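켓스테드 별관 공용 의류 보관실 연말 안전 점검표 및 의견

점검일: 12월 28일 화요일
점검 범위: 별관 1층 보관실, 건조 구역, 복도 쪽 비상구
지난 점검: 7월

1. 출입구와 통로
비상구 앞 적치물 없음: 부적합
의견: 7월에 치우겠다고 적어 둔 접이식 의자가 그대로 있음. 그사이 의자가 한 개 더 생긴 것 같은데 번식 여부는 점검 항목에 없어 적지 않음.
비상구 유도등 점등: 적합
문 닫힘 장치: 조건부 적합
의견: 닫히기는 함. 다만 문이 그 일을 무척 싫어하는 소리를 냄. 경첩에 기름칠 요망.

2. 선반과 행거
날팔 사 선반 벽면 고정: 적합
선반 상단 높이 제한 준수: 부적합
의견: 맨 윗단에 겨울 이불이 천장까지 쌓여 있음. 스프링클러 헤드 아래는 비워 두는 것이 규정이고, 규정은 선반 옆에 붙어 있으며, 이불이 그 규정을 절반쯤 가리고 있음.
행거 봉 처짐: 조건부 적합
의견: 처졌음. 봉 하나의 허용 하중은 35킬로그램인데 롱패딩 철에는 다들 이 숫자를 권장량으로 읽는 듯함. 두 번째 봉은 교체 신청함. 신청 번호 627.

3. 옷감과 세탁물
젖은 옷 반입 금지 안내문: 적합
개인 의류 이름표 부착: 부적합
의견: 남색 옷이 제일 골치임. 남색은 전부 자기 것이라고 하다가 양말이 나오면 전부 자기 것이 아니라고 함. 이름표 없는 옷은 분실물 상자로 옮기고, 12일이 지나면 기부함으로 보냄.
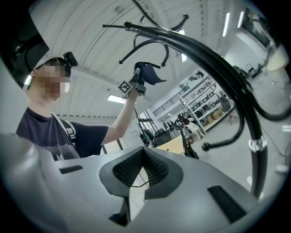 이름표 다는 건 좋은데 다림질로 붙이는 건 빨래 두 번이면 떨어진다는 의견이 이용자란에 적혀 있었음. 꿰매는 이름표를 보관실에 비치해 주면 안 되느냐, 그리고 12일은 출장 한 번 다녀오면 끝나는 기간이니 좀 늘려 달라는 내용이었음.

꿰매는 이름표는 비치하기로 함. 바늘은 비치하지 않음. 바늘을 두면 점검표에 바늘 항목이 생기고, 그 항목을 채울 사람은 나임. 기간 연장은 다음 회의에 올리되, 분실물 상자가 이미 뚜껑을 못 닫는 상태라는 점도 같이 올리겠음.

4. 전기와 건조 구역
멀티탭 문어발 연결: 부적합
의견: 멀티탭에 멀티탭을 꽂고 거기에 또 꽂았음. 끝에는 아무것도 연결되어 있지 않았음. 전부 철거함.
플렐티에 건조기 먼지 거름망: 부적합
의견: 거름망에서 나온 먼지로 조끼 한 벌은 짤 수 있겠음. 사용 후 매번 비울 것. '매번'은 연말에 한 번이라는 뜻이 아님.
건조기 뒤 배기관 연결 상태: 적합
제습기 물통: 조건부 적합
의견: 가득 차서 멈춰 있었음. 비우니 바로 돌아감. 수리 요청서를 네 장이나 받은 고장이었음.

5. 소화 및 응급
소화기 압력: 적합
소화기 위치 표시: 조건부 적합
의견: 표지판은 제자리에 있고 소화기는 옆 기둥에 있음. 표지판을 옮길지 소화기를 옮길지를 두고 7월에도 같은 문장을 썼음. 이번에는 소화기를 직접 옮기고 왔음.
구급함: 부적합
의견: 밴드는 없고 붕대만 많음. 종이에 베인 사람이 미라가 되어 나가는 구조임. 밴드 보충 신청함.
발판 사다리 미끄럼 방지 고무: 부적합
의견: 한쪽 고무가 없음. 사용 금지 표시를 붙였음. 표시를 붙이고 돌아서는데 누가 올라가 있었음. 새 사다리가 올 때까지 관리실에 잠가 둠.

6. 살충 및 방습
좀약 교체: 적합
의견: 삭세나 방습제로 통일함. 냄새가 약하다는 불만과 독하다는 불만이 같은 날 들어와서 적당한 것으로 판단함.
벽면 곰팡이: 조건부 적합
의견: 북쪽 벽 아래 모서리에 얼룩 있음. 옷장을 벽에서 한 뼘 띄워 놓을 것.

조치 기한
비상구 의자, 이불, 거름망: 즉시
행거 봉, 사다리, 밴드: 물품 도착 후 바로
북쪽 벽: 마른 날 재확인
문의는 내선 492. 의자 주인도 이 번호로 연락 바람.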